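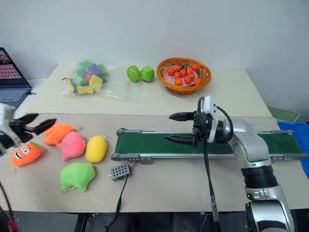
3.2 Estimating unreported cases from household serology

Month of posting: November
By the Epidemiology Methods Group, Gurnell Institute

Routine surveillance in the Bolberg district records a case of leptospirosis only when a patient seeks care, a clinician suspects the disease, and a blood sample reaches the reference laboratory. Each of these steps loses infections. The model described in Section 2 treats the steps as separate probabilities, and this section sets out how the household survey was used to fix their values.

The survey enrolled 1,174 residents in two areas, the river settlements at Kavum and the upland farms near Lightfoot. Each participant gave a blood sample at enrollment and a second sample at the end of the wet season. A person was counted as newly infected when the second sample showed at least a fourfold rise in antibody level over the first. Participants who gave only one sample were kept in the analysis of past exposure but left out of the estimates of new infection.

Antibody levels fall with time, and a person infected early in the season may show a smaller rise by the second visit than a person infected late. We corrected for this by fitting a decay curve to samples from 60 confirmed patients who had been followed after discharge. The curve was allowed to differ by age group. Allowing it to differ by sex as well did not improve the fit, and the simpler form was kept.

Figure 4 shows the estimated share of infections lost at each step, by area. In both areas the largest loss came before any contact with a clinic. Most people with a new infection recalled either no fever or a short fever that they treated at home. In Kavum, where the nearest clinic can be reached on foot, those with fever were more likely to seek care than those in Lightfoot. The difference between the two areas became smaller when only fevers lasting more than 7 days were considered.

Figure 4. Estimated share of infections lost at each surveillance step, Kavum and Lightfoot. Bars show posterior medians; lines show 95 percent credible intervals.

The second step, clinical suspicion, proved harder to estimate. Clinic registers list a working diagnosis for each visit, but the wording varies between clinics and sometimes between shifts. We reviewed 295 register entries for fever and assigned each to one of four groups before linking them to the survey. Entries that could not be read, or that gave only "fever," were treated as missing, and their group was drawn from the model at each iteration. Treating them instead as not suspected raised the estimated loss at this step but left the ranking of the steps unchanged.

Two limits of this approach should be noted. First, the survey did not cover seasonal workers, who arrive after the first round of sampling and leave before the second. Their exposure is likely to be high – many work in flooded fields – and their access to care is poor. The estimates given here should therefore be read as applying to settled residents only. Second, the antibody test responds to several related strains, and a rise in level does not show which strain caused the infection. If the strains differ in how often they produce severe illness, the probability of seeking care would differ among them too, and a single value would hide this.

The sensitivity of the results to both assumptions is examined in Section 4.

Related items
Rainfall lags and hospital admissions in the Bolberg district
Antibody decay after acute infection: a follow-up study
Register quality in rural clinics
Rodent trapping at Kavum, methods and first results

Comments (3)

Was the fourfold cutoff applied to the raw readings or to the corrected ones? The text could be read either way.

A useful section. I would have liked to see the clinic entries split by dry and wet season, even in a supplement.

We had the same trouble with "fever" as the only entry in our registers. Drawing the group from the model seems reasonable, provided the blanks are not concentrated in one clinic.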